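Come and lay trays with me (paid, no experience needed)

Hello! I'm Nerea Ibarra and I look after the table-setting sessions at Makosier. I'm after a few more people to join us from Thu 22 August, and if you're the sort who can't walk past a messy cutlery drawer without putting it right, please keep reading.

What we do is very simple. You get a tray and a little pile of ordinary things, and you put the things on the tray the way you would at home if you were carrying somebody their breakfast. Then you clear it and do another one. I want to see how different people go about it, so there's no right answer and I won't be hovering over you with a clipboard (well, I do have a clipboard, but I mostly draw on it). Some people start with the cup. One chap last February spent ages on the napkin and it was lovely!

Who I'm looking for

Anyone over 18 who can stand for a while and doesn't mind doing the same sort of thing several times over. Left-handers, please do write in, we're always short of you. You don't need to know anything about catering, although if you've waited tables or worked on a ward I'd love to hear how you were taught to do it.

Hours and pay

Each session lasts 2 hours, with a proper tea break in the middle. You can come to one or come to several, mornings or afternoons. We pay by bank transfer at the end of the week and you'll need to bring photo ID the first time.

Where you'll be

Room 224, in the Tevton building. Take the lift and turn left, then keep going past the noticeboard. The table is a big dark grey one, so a pale tray shows up nicely against it. Wear sleeves you can push up, and leave dangly bracelets at home if you can bear to.
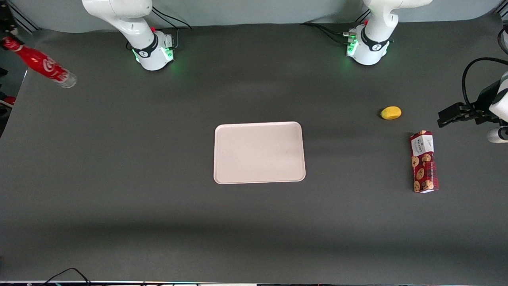 How to apply

Send a few lines to me or to Agata Morelli, who does the bookings, and put reference 3201 in the subject. Tell us which mornings or afternoons suit you and whether you're left- or right-handed. No CV please! If you'd rather ring, it's extension 1090 from the Tevton front desk, and Agata will call you back if she's out.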